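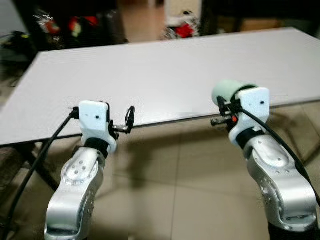 Ryota Tsuji schreibt seit gut zwei Jahren am Planer von Nudberg, und er redet schneller als ich tippen kann. Angefangen hat das Gespräch mit Zeitstempeln. »Alle fragen nach dem Modell. Mein Problem sind Uhren, die auseinanderlaufen.« Zwei Arme, zwei Controller, ein gemeinsamer Plan. Wenn nur der rechte etwas im Greifer hat, so wie den mintgrünen Zylinder, und der linke leer ist, rechnet Nudberg trotzdem beide Bahnen zusammen. »Der leere Arm ist für den Planer genauso ein Hindernis. Den vergisst man gern.« Das gehaltene Teil wird ans Kollisionsmodell gehängt, als Zylinder mit Halbkugel am Ende, fertig. Genauer lohnt nicht, sagt er.

Und die Kabel? Die hängen in großen Bögen vom Handgelenk weg, im Modell waren sie lange gar nicht drin. Tsuji seufzt. »Bis Juli haben wir so getan, als gäbe es keine.« Inzwischen liegt um jedes Handgelenk eine Schutzhülle, grob, aus Kapseln. Kostet Rechenzeit. Eine Planung dauert damit bis zu 403 Millisekunden, vorher war es deutlich weniger. Er nimmt das in Kauf.

## Wo es klemmt

Tyson Tremblay sitzt daneben, zuständig für Gakholm, die Wahrnehmung. Er widerspricht gern. Die Planung sei gar nicht der Engpass, meint er, sondern die Frage, was der Planer überhaupt zu sehen bekommt. Matte, helle Flächen zum Beispiel. »Auf so einer Platte findest du keine Merkmale. Da ist nichts, woran sich der Tracker festhalten kann.« Gakholm sucht deshalb zuerst die Tischkante und legt die Ebene daran fest. Schatten hat das Ding anfangs als Objekte gemeldet, von 559 Testbildern waren 55 falsch, fast alle wegen Schatten zwischen den Fingern.

Nachgebessert wurde mit einer Maske. Die Finger sind ja immer an bekannter Stelle, wenn man die Öffnungsweite kennt, also wird alles dazwischen strenger geprüft. Tremblay: »Dunkle Finger, heller Tisch, weicher Schatten. Klingt trivial. Hat mich drei Wochen gekostet.« Glanzlichter auf den Rillen machen weiter Ärger, die Kantenerkennung springt da gelegentlich. Ticket ist offen.

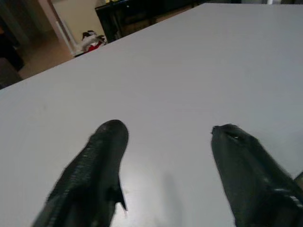 ## Was als nächstes kommt

Der Hintergrund fliegt raus. Alles jenseits der Tischkante, Türrahmen, Möbel, das rot-weiße Etwas an der Wand, soll Gakholm künftig gar nicht erst auswerten. Tsuji ist skeptisch: »Und wenn von dort einer reingreift?« Tremblay will dafür einen eigenen, langsamen Kanal, 25 Hertz reichen ihm. Die zwei sind sich nicht einig geworden, jedenfalls nicht solange ich da war.

Einig sind sie sich beim Werkzeug. Stastotska, der Log-Viewer, war als Wochenendsache gedacht und läuft jetzt bei jedem Versuch mit. Plan, Gelenkwinkel und Bilder auf einer Zeitachse, man kann zurückspulen. »Vorher haben wir gestritten wer schuld ist«, sagt Tsuji. »Jetzt gucken wir nach. Meistens die Uhr.«

Ob der Code offengelegt wird? Der Viewer ja, sagt Tremblay, der Rest vieleicht. Erst die Doku. Die schreibt im Moment keiner von beiden.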